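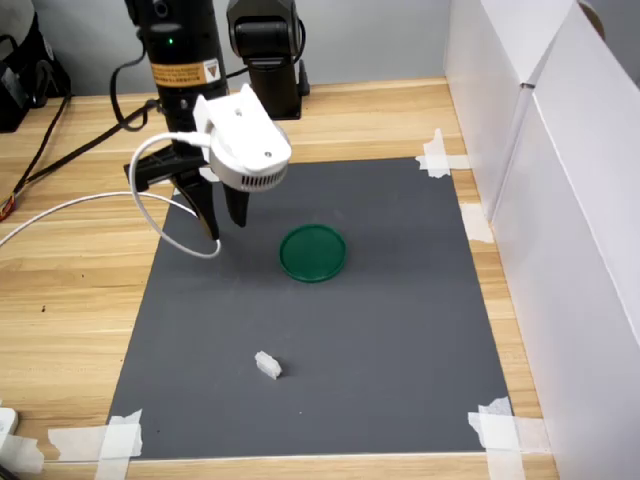
3.2 Sites and sampling

Household water storage was surveyed in two towns, Gratach and Warnangate, which draw from the same river but treat and deliver the water separately. Gratach has a continuous piped supply. Warnangate is supplied on a rotation, and most homes there keep water in covered tanks or drums between deliveries. The towns are close in size and in housing type, and this was the main reason for pairing them.

We enrolled 141 households. Interviewers worked from the municipal meter lists and approached every sixth address, moving to the next door when there was no answer after two visits. Homes with a private well were left out, as were shops and lodging houses. Shona Dunbar ran the interviews in Gratach and Jamila Khan ran those in Warnangate, using the same form. Visits were made in October, before the rains, when storage times in Warnangate are longest.

At each home the interviewer asked who collects and handles the water, when the container was last emptied, and how it was cleaned. Respondents often gave the last answer in terms of an event — a holiday, a relative's visit — and in those cases the interviewer worked out the date with them. A sample was then taken from the container used for drinking and, where there was one, from the tap that fills it. Free chlorine was read at the door. The remaining water was carried in cold boxes to the Sikder laboratory and cultured the same day.

3.3 Storage time and chlorine loss

Free chlorine was lower in stored water than in tap water in both towns. The gap was small in Gratach, where few households kept water past the next morning. In Warnangate it widened with each day of storage, and the residual was often below the detection limit of the kit by the end of the rotation. Container material made little difference once storage time was taken into account. The lid mattered more. Drums with a loose board or cloth over the top lost chlorine faster than those with a fitted lid, a pattern also reported in the earlier Skemow survey.

Figure 2. Bench area with arm and gripper above a dark gray mat.

Cleaning habits were harder to interpret. Households that reported scrubbing the container every week did not have consistently better results than those that only rinsed it. Two explanations seem possible. Some respondents may have overstated how often they cleaned, and some used untreated water for the final rinse. The form did not ask about the rinse water, so we cannot separate the two. A later round should record it, along with the use of dippers — several Warnangate interviewers' notes mention cups being lowered into the drum by hand.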